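Moving a Hand-Sorting Job to a Two-Arm Bench

Applies to: Hultus supplies rooms with a fitted bench and the Kohlhase controller
Read first: Lavport site rules for powered equipment

Scope

Returned desk supplies come back to the supplies room mixed. Until July the Lavport room sorted them by hand at one table, as a job shared between two people. The sort now runs on a bench with two arms, and the same two people run it, check it and deal with what it leaves over. The sections below cover the layout, the teaching of positions, the first run, the check after each lot, and the changes to the rota and job sheet that should be agreed before the bench goes live.

Wiring and mounting are not covered. If the arms have been moved along their rails since the last calibration, stop and ask for a new calibration first.

What you need

A bench with both arms mounted and calibrated
Open bins, clear and white, of the kinds already held in the room
A terminal signed in to Kohlhase with operator rights
Access to the returns list in Clirkov
One mixed lot that has already been sorted and counted by hand, then mixed again

The counted lot matters. Without a hand count there is nothing to compare the first run against. Lavport used a lot of 232 items.

Part 1. Lay out the bench

1. Send both arms to park and switch the controller to Hold.

2. Clear the table of anything that is not part of the job. A lamp may stay in a far corner if it was there when the positions were taught. If it is moved later, teach the positions again on that side.

3. Set the bins in a row along the far edge, handles clear of each other. Leave the middle of the table open. Both arms pass through it.

4. Decide which bin takes which kind of item and write this down before touching the terminal. It is slow work to change it afterwards.

5. Put the loose items in the front half, spaced so that a gripper can close on one without touching the next. Long items may lie at any angle. Do not stack.

6. Walk round the bench and check that no cable crosses the open part of the tabletop.

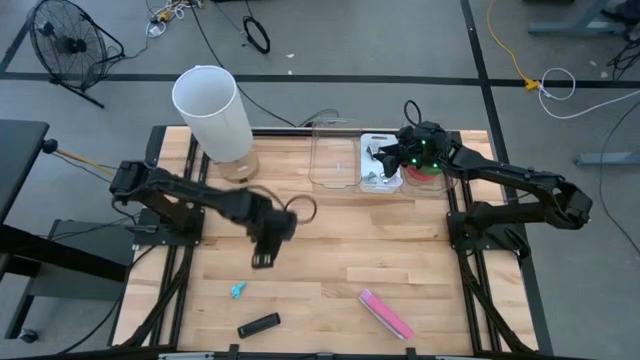

Fig. 1. Bench with loose items in the front half and containers along the far edge. Right gripper lowered over the white tray.

Each arm has its own side. The left arm takes items left of the centre line, and the right arm takes the rest. Either arm may place into a bin that is within its reach, but Kohlhase will not let both enter the same bin at once. The second arm waits. A waiting arm looks much like a stopped arm, so check the status line on the terminal before deciding that something is wrong.

Part 2. Teach the bin positions

The controller needs a drop point for each bin. It does not find bins on its own.

1. Switch from Hold to Teach. Speed is limited in this mode.

2. Select the first bin on the terminal and give it the same name it has on your written list. Names longer than the field are cut short without warning.

3. Guide the gripper over the bin until the fingers are clear of the rim on every side.

4. Lower it to the drop height. The default is 35 mm above the bin floor. Leave the default for small metal items. Raise it for anything that will pile up.

5. Save the point, raise the gripper and move to the next bin.

6. When all the points are saved, play them back in order with nothing in the grippers. Watch the rims.

The wrist view is the best check on step 3. Clear plastic is hard to judge from where the operator stands: the wood shows through the walls, and the rim of one bin can be taken for the side of its neighbour. In the wrist view the rims can be followed all the way round. Look as well for small flat pieces lying close to a wall, which the fingers cannot pick up again once they have been dropped there.
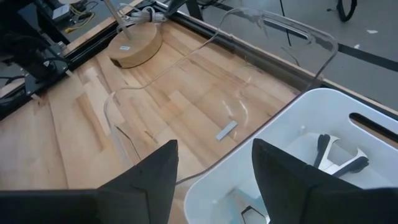 Fig. 2. Wrist view over two neighbouring bins. Staple removers in the white bin; one small flat strip in the clear bin.

Staple removers gave more trouble at Lavport than any other item. The jaws and the grips point in different directions, and the item turns when it is picked up by one grip. Set the item class to Irregular. This lowers the closing force and tells the arm to pause before lifting. If an item still turns, move it to the hand pile and note the kind on the job sheet.

Part 3. First run

1. Confirm that the counted lot is the only one on the bench.

2. Tell everyone in the room that the bench is going to run. The person at the terminal is the operator until the run ends. The role does not pass to somebody else part way through.

3. Switch to Run, Single. In Single mode the bench does one pick and one place, then asks for confirmation.

4. Confirm each move by eye. Reject any move that ends with an item on a rim.

5. After ten clean moves, switch to Run, Continuous.

6. Feed the rest of the lot in batches. The arms must be in Hold each time a hand goes over the table.

7. At the end of the lot, switch to Hold and leave the bins where they are until the check has been done.

A gripper sometimes stops with its fingers open and nothing between them. Look at the code on the terminal. Code P1 means that the arm has no item left on its side. Code P4 means that it tried to close on an item and failed. P1 needs no action. For P4, go to Hold, turn the item so that its narrow part faces the arm, and resume. If the same item gives P4 a second time, take it off the bench.

The row of bins has to stay in the order in which it was taught. Swapping a clear bin for another clear bin of the same size is allowed. Swapping a clear bin for a white one is not, as their rims are at different heights.

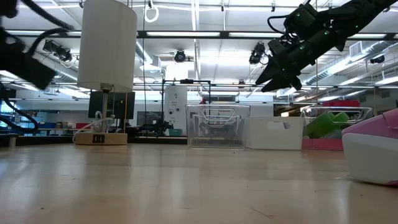

Part 4. Check the lot

1. Open the lot in Clirkov and choose Compare.

2. Count each bin by hand and enter the figure. Do not copy the count from Kohlhase. The controller counts places, so an item that was placed, fell out and was placed again is counted twice.

3. Enter the hand pile as its own line.

4. Read the difference. Zero is required for the first run. For later lots the room lead sets the limit.

5. If there is a difference, look under the bins and along the rails before counting again.

6. Sign the lot off. Both people sign for the first run.

On the Lavport lot the count was two short. Both items were under the edge of a bin that had been set down on top of them during layout. Step 2 of Part 1 was added to the local sheet afterwards with a line about lifting each bin once before teaching.

Part 5. Change the rota and the job sheet

This part is often left until later, and should not be. The bench takes over the picking and placing. It does not take over the job as a whole, and the remaining tasks have to be given to people by name on the rota.

Tasks that stop:
Picking single items from the mixed tray
Carrying part-filled bins between tables during a sort

Tasks that stay as they were:
Receiving returns and opening the lot in Clirkov
Deciding whether an item is fit to go out again
Putting sorted stock away

Tasks that are new:
Spreading items on the bench between batches
Acting as operator at the terminal
Clearing P4 stops
Sorting the hand pile
Counting bins for the check

Spreading is the task most likely to be underestimated. It comes in short bursts with gaps between them, and the gaps are too short to start anything that needs attention. Lavport first gave it to whoever was nearest, and both people reported that their other work suffered. It is now part of the operator's turn, and the other person is left alone until the check.

Turns should be agreed with the people doing them. Lavport changes operator after every lot. A longer turn was tried and dropped, as the operator began to confirm moves without looking.

Judging whether an item is fit for use stays with a person and should be written down as such. The arms will place a bent or broken item in the correct bin for its kind. Under the old method, faults were caught in the hand while sorting, with no separate step for it. Add the inspection as a line on the job sheet, between the check and putting away, and allow time for it.
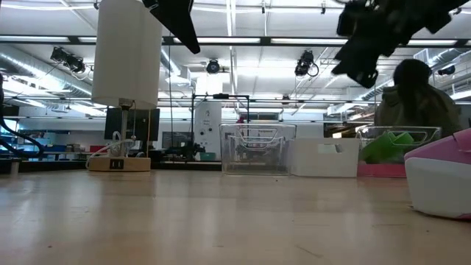

Fig. 3. Bin row seen across the tabletop, with a person in an olive-green jacket behind the second clear bin.

Part 6. People near the bench

The room lead marks which positions round the bench count as inside the working area and which as outside. Use these rules in the absence of stricter site rules:

Nobody reaches over the tabletop unless the mode is Hold.
Anyone working on the far side tells the operator when they arrive and when they leave.
The operator does not wear earphones.
Bins are taken off the row only after the operator has said "Hold" aloud and the terminal shows it.

Write down every stop caused by a person, including the harmless ones. Keep that list apart from any record of how well staff are doing their work. At Lavport the two were kept on one form for the first weeks and the number of reported stops fell to nothing. It rose again once the forms had been separated.

Common faults

Arm waits for longer than one full move: the other arm is still listed as inside the bin. Check the status line, then go to Hold and resume.

Item dropped short of the bin: the drop point was taught with the bin pushed further forward. Move the bin back to its taught place or teach the point again.

Bin shifts when an item is placed: the drop height is too low. Raise it in steps of 5 mm.

Clirkov shows the lot as locked: the earlier lot was not signed off.

Bin name missing from the list in Compare: the name was cut short on the terminal. Rename it there, then reload the lot.

Requests for new item classes go to the Hultus equipment desk, with the job sheet for the lot attached.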